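Course handout 7: Good practice for arm work on a kitchen counter
Bornunari lab course, part 2

Read this before your first counter session. It covers the Ider towel task, where the arm handles a folded towel on a wooden counter with ordinary household items standing along the wall. The rules are the same for the Gasiment bench, except for the clamp check. 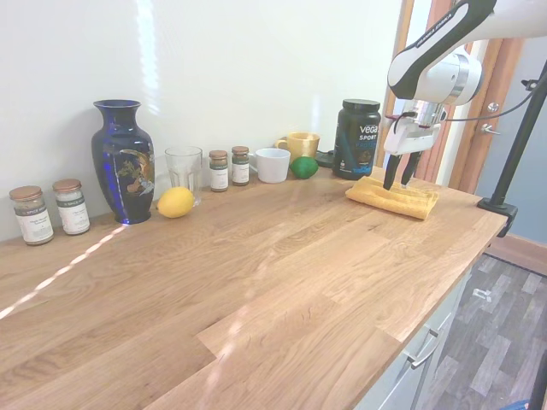
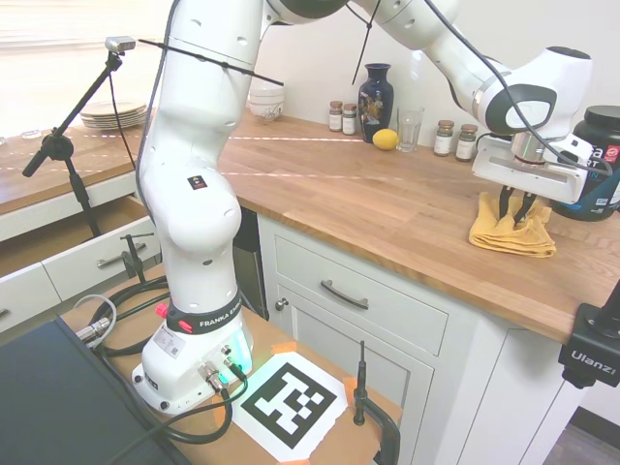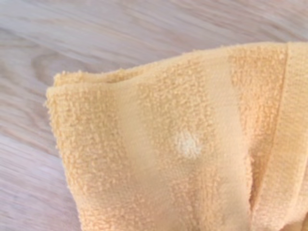 1. Before power-on

Walk around the setup once with the arm off. Pull lightly on every clamp: the ones on the platform, the ones on the counter edge, and any stand that carries a camera. A clamp that moves under your hand gets tightened and checked again.

Follow each cable from end to end. Cables on the arm must have enough slack for the full reach of the task and must not hang where the fingers close. Loops on the platform stay behind the base.

Check that the printed marker is flat and the tape is holding. If it has shifted, stop and redo the calibration. Do not push it back by eye.

2. The counter

Items that belong to the task layout stay along the back edge. Glass and ceramics are allowed there, but the planned path has to clear the tallest item with the gripper closed and with it open. Drawers and doors inside the reach of the arm are either shut or entered in the setup sheet as open.

Write down the layout before the first run. "Same as last time" is not accepted on the sheet.

3. Contact with the surface

Picking up cloth means working very close to wood. Set the lowest allowed finger height from the bare counter, never from the top of the towel, which changes with each fold. Use the 50 percent speed limit for the approach and the lift. Faster free motion is fine once the cloth is clear of the counter – but only after the instructor has signed the sheet.

4. People

One person holds the stop button and does nothing else. No hands on the counter while the arm is enabled, even to straighten a towel. Stop, wait for the arm to come to rest, then reach in.

5. Records

Save all camera views for every run, failed ones included. Look at the wrist view before you start a series. Spots, seams and folds in the cloth show up clearly there and should be noted, as a model can learn to rely on them.

Use the run numbers in the Lâm log. The current series starts at 376. Do not reuse the number of a stopped run – mark it as stopped and take the next one.

Hand in the setup sheet and the run log together at the end of the session.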